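Play food

Play food is the general name for toy versions of things people eat, made for pretend cooking, pretend shopping and pretend dinner.

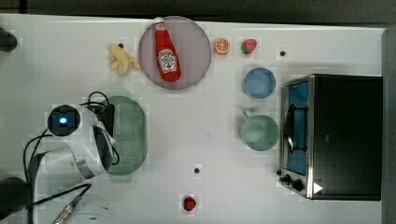

The category takes in fruit, vegetables, bread, eggs, whole roast chickens and a growing number of condiments. Makers generally divide it by material into molded plastic, wood, felt and foam, and by behavior into pieces that come apart and pieces that don't.

Selection

Fruit dominates most sets. The banana appears either closed or already peeled, the second kind being fixed forever at the moment of serving. Citrus is usually sold as a slice, with the segment lines showing, as a plain orange ball might be mistaken for a ball. Strawberries and melon wedges rely on the same red and green, and at small sizes the two can be hard to tell apart. The Gernon starter set, a modest 4 pieces, avoids the problem by leaving both out. The Bright Pantry collection runs to 377 pieces and includes 3 kinds of onion.

Scale

Play food is seldom made to one scale. A strawberry may be nearly as big as an orange slice, and a loaf of bread smaller than either. Children rarely object. Collectors do, at length, and the Wurkside catalog gives two pages to the matter.

Tableware and appliances

Sets are commonly used with plates, bowls and mugs, either toy-sized or borrowed from the real kitchen. Pale blues, greens and grays have largely replaced the primary colors of older tea sets - a change popular mainly with adults. The usual centerpiece is an oven or toaster oven with a door and a pair of knobs. Eltix once offered a play oven whose dial went up to 800 degrees, well past what a felt pizza requires.

Storage

Most sets come in a box that holds every piece exactly once. After that they live in a bin, a drawer or the bottom of the toy chest - and, in the case of very small peas, under the refrigerator.

See also: Dollhouse furniture; Tea set; Toy kitchen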